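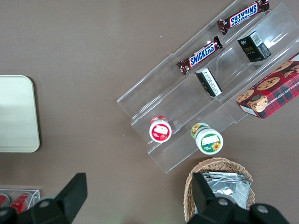
How to Set Up and Run a Small Snack Counter

By Chantal Landry
Updated August 2022

A snack counter is one of the easier things to add to a front desk, a club room, a laundromat or the lobby of a small office building. It takes up little floor space and the stock is cheap to buy. Most of the trouble comes later, from stale food, messy records and prices that were set by guessing. This guide covers the counter we set up at Ulby, and the changes we made to it after the first winter.

You will need a table or counter, a display rack, one or two trays, price labels, a cash box or card reader, and a small refrigerator if you plan to sell sandwiches.

Step 1: Check the rules where you are

Sealed, factory-packed snacks are usually simple to sell. Sandwiches are a different matter. In many places you need a permit to sell food made on site, and the kitchen where it is made may have to be inspected. Call the local health department before you buy any equipment. Ask whether the rules change if the sandwiches come already wrapped from a licensed kitchen. In our case they did, and we buy ours from a bakery called Parry for that reason.

Ask about sales tax in the same week. Candy and prepared food are often taxed at different rates.

Step 2: Pick the spot

Put the counter where people already wait or walk by. A spot next to the door works for candy and chips but is poor for sandwiches, which do better a little farther in, where a customer can stop without blocking anyone.

Keep the counter out of direct sun. Chocolate starts to soften well before a room feels hot, and once it has softened and set again it gets a dull white coating. It is still safe to eat, but people bring it back. Stay away from heating vents too. We learned about the vents in February, when the heat came on full and a whole box of chocolate had to be marked down.

You will also want a power outlet within reach of the card reader and the refrigerator. Do not run an extension cord across a walkway.

Step 3: Decide what to carry

Start small. Our first order was 46 different items, and more than half of them sat there. The list is now much shorter:

Chocolate bars, three or four well-known kinds
Salted nuts or pretzels
One kind of plain cracker
Chewing gum and mints
Sandwiches, one with meat and one without
Bottled water

Keep a sheet of paper by the register and write down what people ask for that you do not have. If the same thing comes up 8 times in a month, order one case and see how it goes. Drop anything that has not sold in six weeks.

Step 4: Lay out the counter

Use a stepped rack for bars and other small items so the back row can be read over the front row. Face all the labels the same way. Put the best sellers at the height of a customer's hand and the slower ones above or behind them.

Trays are good for anything that would slide off a rack. They also mark out where each product goes, so whoever fills the counter in the morning does not have to ask. Pick trays with a raised rim and no deep corners. Sharp corners hold crumbs and take longer to wash.
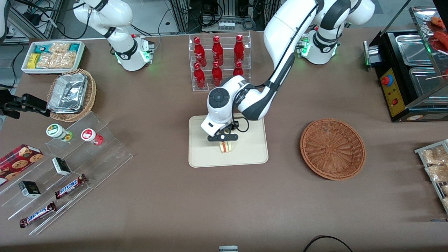
Leave a clear area in front of the cash box, wide enough for a customer to set down a bag. We used to fill that area with gum and mints, and things got knocked to the floor all day. Moving them to the side made no difference to sales.

Price labels should be printed, not handwritten, and large enough to read without bending over. Put one label per product. If two products cost the same, they still get a label each.

Step 5: Set your prices

Work out what one unit costs you, including tax and delivery. Take the price of the case and the delivery fee, add them, and divide by the number of units. A case that comes to 81 cents a unit cannot be sold for a dollar once card fees and spoiled stock are counted.

For sealed snacks, we set the price at close to double the unit cost and round to the nearest quarter. For sandwiches the markup has to be higher because some will be thrown away. Count the ones you throw out for a month, add that cost to the ones you sold, and set the price from there.

Mélanie Nguyen keeps our books, and she asked us to stop changing prices in the middle of a month. It made the records hard to follow. Now any change waits for the first.

Step 6: Handle sandwiches safely

Sandwiches with meat, egg, cheese or cut vegetables need to stay at or below 40 degrees Fahrenheit. Put a thermometer on the middle shelf of the refrigerator and write down the reading when you open and when you close. Only bring a sandwich out to the counter when it has been sold, or put out a few at a time and note the time they came out. Anything that has been at room temperature for two hours gets thrown away, and that limit drops to one hour if the room is above 90 degrees.

Clear wrap sells better than paper because customers can see the filling. Have the cut side facing out. The wrap should be snug, with the ends folded under. Loose wrap lets the bread dry out, and very tight wrap squashes it.
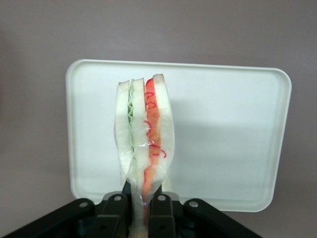
A wrapped sandwich with the cut side showing.

Every sandwich needs a date on it. If the supplier does not add one, write it on a small round sticker the day they arrive. Ingredients and allergens have to be available too, either on the package or on a card at the counter, depending on your local rules. Check this with the supplier each time a recipe changes.

Wet fillings such as tomato make bread soggy within a day. Ask for lettuce to be dried before it goes in, and for a thin layer of butter or mayonnaise between the bread and anything damp.

Step 7: Restock and rotate

Old stock goes to the front, new stock to the back. This is easy to say and easy to skip when a delivery comes in late. Take everything off the shelf, put the new items down first, then put the old items in front of them.

Do a full count once a week, always at the same time of day. Write the count next to the sales total. If the two are off by more than 3 items, count again before you look for another cause. Most of our gaps were items entered under the wrong button on the register.

We use a spreadsheet with one row per product. The columns are opening count, received, sold, thrown out and closing count. A stock program called Warnetti was tried for a few months, but it was more than a counter this size needs.

Step 8: Clean on a schedule

Wipe the counter at opening, in the middle of the day and at closing. Wash trays with hot soapy water every evening and let them air dry.

For a plastic display rack, use a soft cloth with water and a drop of dish soap. Glass cleaner with ammonia can leave clear plastic cloudy over time, and paper towels can scratch it. Dry it with a second cloth or the water spots will show.

Empty the refrigerator once a week and wipe the shelves and the door seal.

Common problems

Chocolate looks white or dusty: The counter is too warm, or the temperature goes up and down. Move the rack and check it again in a week.

Sandwiches left over every day: Cut the order by a quarter and hold it there for two weeks before changing it again.

Cash does not match: Count the starting float with two people in the morning and write it on the day sheet.

Customers cannot find the price: Move the label directly under the product, on the front edge of the shelf.

Next in this series: Choosing a Card Reader for the Lodavska Counter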